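A Day Out at the Texier Open House

So I finally made it to the open house at Texier, the tableware place up in Plerkby! I've been meaning to go for years (I only ever see the sign from the highway) and when a friend canceled on our lunch plans I thought, why not, I'll just drive over.

Parking was in the field behind Vustton Hall, four dollars, cash only, and then a muddy walk up to the front doors. Wear boots if you go. The tour groups were capped at 16 people, so I had a wait, but there was coffee and a really good almond cake in the lobby and I didn't mind one bit.

The first stop was the pattern room, with drawers and drawers of old flower designs on tracing paper. I could have stayed in there all afternoon. Our guide had been with the company seven years and clearly loved the florals best, and so do I – my grandmother had a cabinet full of blue-and-white and we were never allowed to eat off any of it.

After that came the plates themselves, and I got completely stuck on the colors. There was a red one with a huge teal flower spreading over one side, a shiny dark teal with little speckled blossoms near the rim, and the sweetest pale mint with just one small painted flower down by the edge.

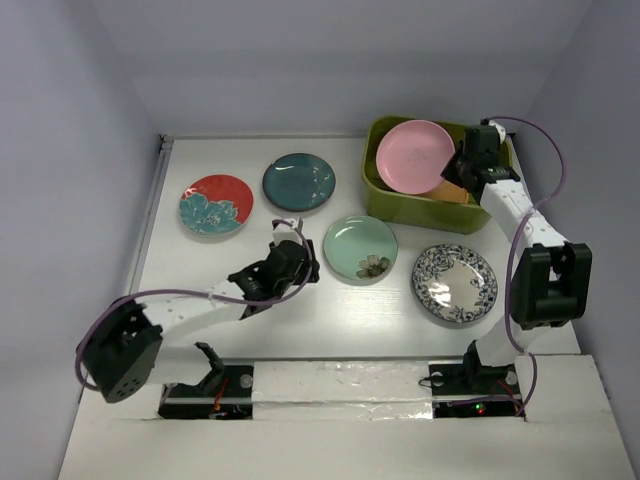

My favorite kept changing. I went in sure I'd want something blue and white, and there was a lovely one with a blue floral border, but by the end I was all about the mint. It would look so nice with toast on it! Mixing them all on one table is something I'd never have dared to do at home, and now I want to.

The shop is at the far end, past the Skitport room (kids' painting tables, very loud, very happy). Seconds are on the bottom shelves, so get down on your knees and dig. I came home with six side plates, none of them matching, and a butter dish I have no room for. The next open house is in June, and I'm already working on my sister to come along and bring her bigger car.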